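Pre-Session Inspection Checklist – Teaching by Hand and by Remote Control
Site: Probert house, dining room
Inspector: Rhodri Powell
Date: 13 Sep 2020
Requested by: Holell
Task set: Tivine kitchen pickup

Ratings are OK, OK WITH COMMENT, or NOT ACCEPTED. I was asked to keep the comments short. Some of them are not short.

1. Emergency stop

1.1 Stop button within reach of the operator: OK
1.2 Stop button within reach of a second person: NOT ACCEPTED
Comment: The Sukach procedure says a second person is "recommended." I have asked twice what that means on a day when only one person turns up. Until I get an answer I am reading it as "required," and the second person needs a button of their own.
1.3 Stop tested with the arm moving: OK
Comment: Tested with the arm moving slowly, with nothing in the gripper. Repeat it with the saucepan held before anybody records a run.

2. Hand guiding

2.1 Arm holds its position when released: OK WITH COMMENT
Comment: It sags a little after you let go, most of all when stretched out. The setup sheet calls this "negligible." The sheet was filled in before the current gripper went on, and I can find no record that the payload setting was changed afterward. Check the setting, then write down the figure.
2.2 Speed limit active in guiding mode: OK
Comment: Set to 200 mm per second. I would go lower for new people.
2.3 Pinch points explained to the person guiding: NOT ACCEPTED
Comment: There is a training slide. A slide does not stop anyone from putting a hand on the elbow joint, and that is exactly where people grab first when the wrist feels stiff. Show them on the arm, powered down, and have them point out the pinch points themselves.

3. Remote control

3.1 Arm does not jump when control is handed over: OK WITH COMMENT
Comment: No jump in my tries. I was told it "never" jumps. The log has 2 jumps in June, both closed with the remark "user error." If the software lets a user make that error, it belongs on this list.
3.2 Arm stops on lost connection: OK
Comment: Stops in 145 ms on the bench setup. I have not seen a figure taken over the house network and would like one.
3.3 Operator has a direct view of the table: OK WITH COMMENT
Comment: Fine from a standing position. From a chair, the arm can block the view of the gripper. Stand up.

4. Table and room

4.1 Cables clear of the work and of people's feet: NOT ACCEPTED
Comment: Slack hangs over the edge of the table. Tie it back. This was item one on my last visit too.
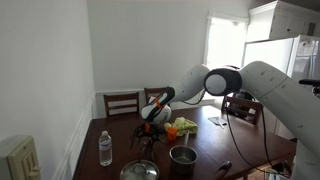

4.2 Chairs moved out of the arm's reach: NOT ACCEPTED
Comment: The argument I keep hearing is that a real home has chairs, so the robot should learn with chairs. Maybe so. Then somebody should work out what happens when the arm meets one, and put that in the procedure. Until then the chairs go in the other room during guiding.
4.3 Liquids: OK WITH COMMENT
Comment: Drinking water does not belong on the work surface unless it is part of the task. If a bottle is part of the task, list it and keep the cap on tight.
4.4 Task objects match the object list: OK WITH COMMENT
Comment: Pot lid, saucepan, cloth and the small food pieces are fine to use. Pen and paper are not on the list. Either add them or take them off the table.
4.5 Saucepan handle turned away from the arm's path: OK WITH COMMENT
Comment: Check this at every reset. A handle that sticks up is easy to catch with the forearm on the way to something else.

5. Recording and review

5.1 Failed runs kept and labeled: NOT ACCEPTED
Comment: The summary for this task set lists 301 good runs and no bad ones. I have watched people teach this arm for about an hour, and I do not believe that number. Bad runs are where the bumps and dropped lids show up, and deleting them makes the safety record look better than it is.
5.2 Operator named on each run: OK
5.3 First replay done at reduced speed with everyone back from the table: OK WITH COMMENT
Comment: Done while I was there. Make it a written step. A motion that was gentle with a person's hand on the arm – slow, with lots of small corrections – can look very different when the robot plays it back alone.

Result: Not released for hand guiding. Remote control may go ahead with two people present once 1.2 and 4.1 are closed.

Items 2.3, 4.2 and 5.1 need a written reply. "Noted" will be sent back.

R. Powell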